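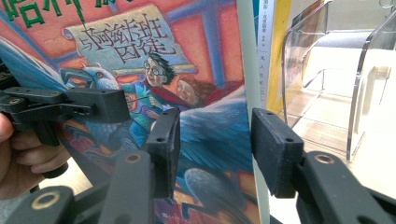 One of the readers in our Gelden group put it more bluntly than I would have: she never looks at the title first, she looks for the color of the thing she remembers and only then bothers with the words. I wrote that down straight away, and it ended up steering most of this section.

Print this page | E-mail this article

4.2 Finding a book again by its cover

Figure 3. Paperback from the children's shelf, Chinese edition of a Harry Potter novel, with green title lettering, a cream scroll for the subtitle and a lot of blue wing.

So, covers. I went into the Josevitz study thinking spines would do nearly all the work, because that's what you see when books are shelved the normal way. I gave 60 people a shelf of mixed paperbacks, let them handle whatever they liked for 25 minutes, and asked them a while later to describe one book well enough for me to go and fetch it. Hardly any of them gave me a spine. They gave me "the one with the big bird" or "the red one, kind of busy" (I had several red ones, thanks very much).

The book in Figure 3 is a nice case. Plenty of our readers didn't know any Chinese, and they still described it well enough for me to walk right to it. They talked about the boy in round glasses, or the feathers, and a couple went on about the scroll and the way it runs at a slant across the picture. Readers who did know Chinese mentioned the title too, but usually after the picture! I'd expected it to go the other way around.

The spine is pale and pretty plain next to all that red and orange, and I think the contrast matters for anybody shelving books like these. Belmonte, the second library we worked with, had already turned part of its picture-heavy stock face out in August, before I showed up with my forms, so I can't claim the idea. What I can say is that requests there came with more cover talk in them than at Josevitz. We coded more than 1000 request slips using the Fidell scheme, which splits a description into color, figure and lettering. Lettering came in last at both sites.

I'm a bit less sure what to do with the thick books. Face-out shelving eats space like crazy, and a long series would fill a whole bay by itself. Section 4.3 gets into that.

We use cookies to remember your reading preferences. Accept | Settings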